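Chapter 5
Cold Storage and the Household Kitchen

After reading this chapter, the student should be able to name the main parts of a household refrigerator, assign foods to the correct level, and prepare a nearby surface for sorting.
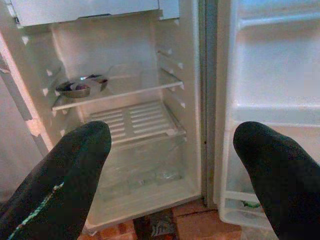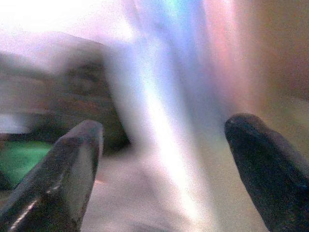
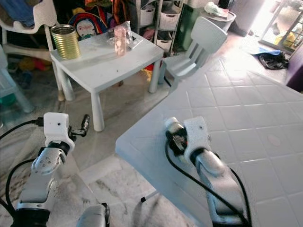

Household cold storage begins with the arrangement of the cabinet. Air must be able to move between levels, and each level should serve a stated purpose. In the open refrigerator in the first picture, the side walls carry ridges at regular intervals, so that a shelf may be set at more than one height. A shallow metal bowl occupies the left side of the upper shelf. Below it, a slotted shelf stands over a clear drawer, the usual place for fruits and vegetables. Students should learn these positions before any food is handled.

The second part of the chapter concerns the table on which food is sorted. It should be cleared, wiped, and dried before the refrigerator door is opened. Cans, cups, and plastic bags are to be grouped separately, and chairs moved back to leave a clear path.

The exercises follow the Cotthorpe household survey, in which Fongchan Duangkaew recorded storage practices in 810 kitchens. Section 5.1 defines the terms used in the survey. Students should allow 20 minutes for the first exercise.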